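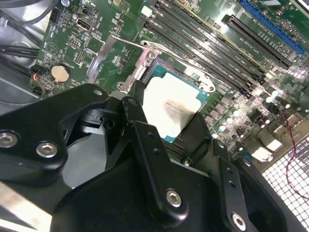

Jaw over the bottom part of the socket, lever up, CPU still in its seat.

March, 4:10 pm
Posted by the Trulwood bench, student robotics club notebook

OK, picking up where the last entry stopped, with the desktop teardown task for the Clarumberg meet. Short version of the rules for anyone who skipped the meeting: the arm has to take the processor out of an old motherboard, carry it to the gray fixture, set it in place, and then do the whole thing backward. No hands inside the tape once the clock is running. We get 2 tries and they keep the better one.

The board is still in its case, and I want to leave it that way for practice because the case is what makes this hard! Every time I plan a nice straight path down to the socket I have to think about the cables and the lever too. The lever especially. I'd been treating it as a thing you open and forget, but when it's up it sticks out at an angle right where one of the fingers wants to go. So I moved the approach point in the Rulow script and had the wrist come in turned a bit more. Saved that one as approach 39, and please don't overwrite it (I know the naming is a mess, I'll fix it after the meet).

Also the old paste. The top of the chip has that pale chalky stuff on it, and I don't love it for repeat runs, it'll end up on the finger pads and then on everything else. Somebody with patience and a box of wipes, please.

Grip force next. I started with the value from the block-stacking exercise, which was silly, a wooden block doesn't care. Dropped it to 41 on the Rulow scale and wrote that on the whiteboard. I'd like us to stay there until we have a reason to change it — if you do change it, write the old number down too. 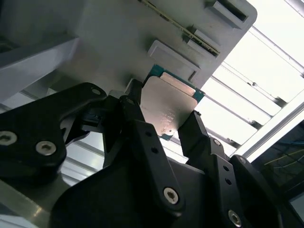

The placing half is where I expect to spend the rest of the month. With only two fingers on the chip it can tip between them, and the tilt is different depending on how close to a corner we grabbed. Beyene's pose estimator (the package, version 3160, the one on the shared drive) is supposed to give us that angle, but I haven't tried it with the blinds lit up the way they get in the afternoon. All that glare next to a shiny metal lid can't be good for it. Easy test: same grab, blinds open and then closed, compare the two angles. If they disagree by much we tape cardboard over the window and move on with our lives.

Things I still want to try:
- grab nearer the middle of the edge
- slower last inch into the fixture
- let the wrist go a little soft on contact (there's a setting, I just haven't read that page)

Arm parked, script saved under approach 39. Whoever has the bench next, check the jaw bolts before you power up, and the hex keys go back in the top drawer.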